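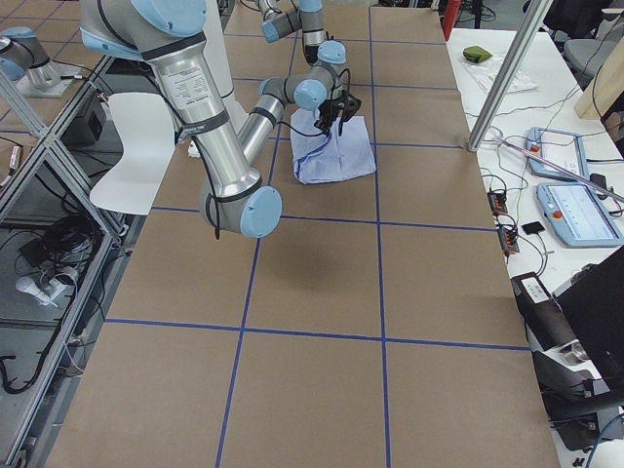

The draft ward map for Jondthorpe was published with the June agenda packet and I have now been through the block assignment file. The consultant (Premetti) did not draw wards from streets or precincts. They laid a square grid over the city, assigned each census block to a square, and then merged squares into wards. It works about as well as blue tape on a cardboard tabletop: clean large squares, and as long as a thing lies inside one of them, like the blue cloth there, assignment is trivial. Census blocks are not that cooperative. Target population is 3000 per ward. The city code allows a deviation of 3 percent, so 90 people either way. Ward B is over target by 134.

Posted by wardline, 8/14/25

baseline_k wrote:
Which population column did you sum? The file has two. One is the raw census count and the other is adjusted for the county jail. If you used raw, you will get a different total for any ward that touches the Tristside annex.

wardline wrote:
Adjusted. The annex is in Ward D, so it has no effect on B in either column. The problem in B is one large block on the east side of Tristside with 765 residents. It crosses a grid line. Premetti's method note says a block goes to whichever square holds its centroid, and the centroid of this one falls in B.

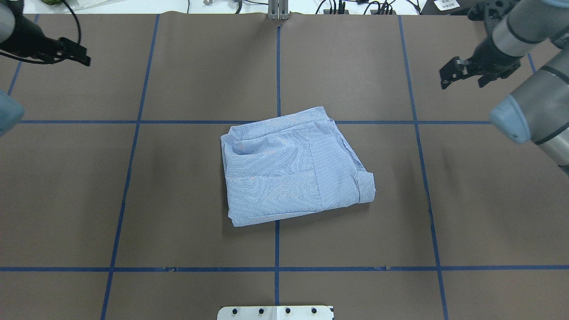
The built-up part of the block is mostly on the other side of the line, in C. The centroid is geometric, so the drainage land on the west end pulls it over. A population-weighted point would put the whole block in C.

oldclerk wrote:
Moving the block whole doesn't fix it. Take 765 out of B and B is 631 under target, far worse than what you started with. You would have to give B something back from C or A. That is a redraw, and a redraw means a new notice period.

wardline wrote:
Agreed on the arithmetic. I wasn't proposing a one-block swap. The assignment rule is bad, and the B number is a symptom.

baseline_k wrote:
I don't agree that the rule is bad. It is stated in advance, anyone can reproduce it, and it leaves no room for an incumbent to ask for a block. A population-weighted rule needs address data, and then the argument moves to whose address data. The deviation is a violation and has to be corrected. That is a separate complaint and you should file it separately.

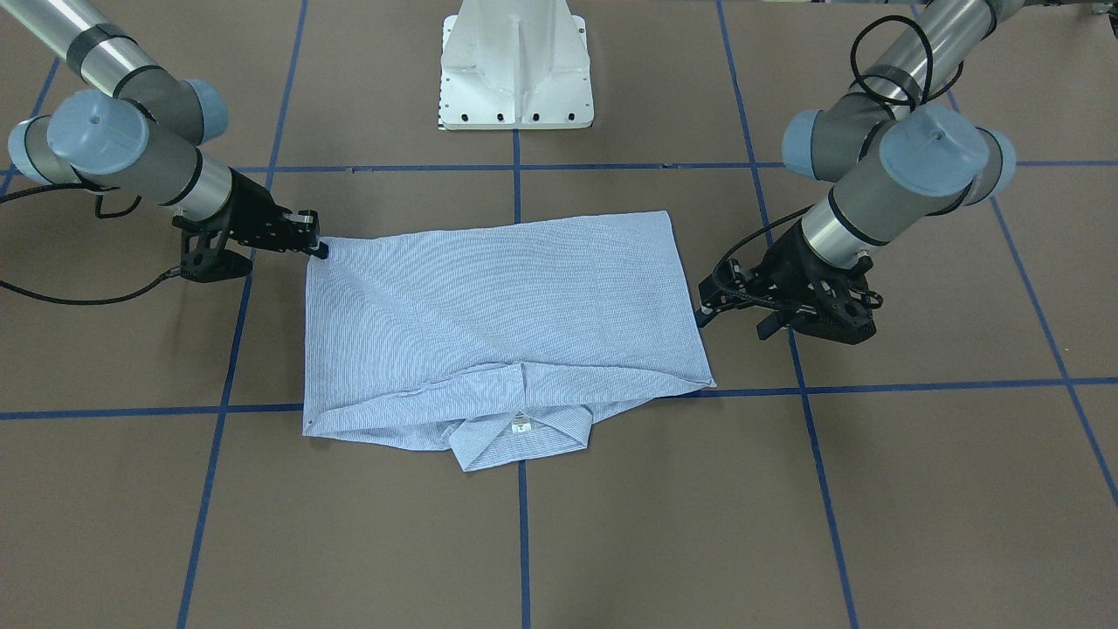

Shirt folded flat, a gripper on each upper corner.

If you put both in one letter, the city attorney will answer the weaker one and treat the matter as closed.

tallysheet9 wrote:
Did anyone look at the Kaushik alternative? It was in the same packet as an appendix. It starts from existing precincts and splits only where it has to. Deviation is inside the limit in every ward by their table. I have not checked the table.

oldclerk wrote:
I read it. The Kaushik map pairs two sitting council members in Ward A, so I don't expect it to get a second.

baseline_k wrote:
Pairing incumbents isn't a legal defect. The code lists contiguity, equal population and compactness, in that order. Residence of incumbents is not on the list.

oldclerk wrote:
I said it wouldn't get a second. I didn't say it was illegal.

wardline wrote:
I ran the Kaushik table against the adjusted column. Every ward checks out except D, where their total matches the raw column. They used the jail count as is.

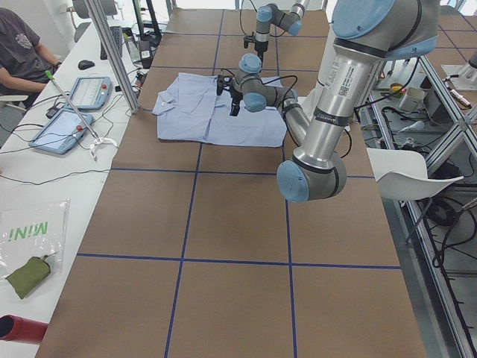 With the adjusted figure D is still inside the limit, but it ends up on the low side instead of the high side. I would want that corrected in the record before anyone cites the table at the hearing. Both maps pass contiguity. I haven't run compactness on either one.

tallysheet9 wrote:
Which compactness measure does the code specify?

wardline wrote:
It doesn't name one. I was going to use perimeter to area and post the script with the output. I will file the deviation complaint on its own, as baseline_k suggests, and hold the centroid question for public comment.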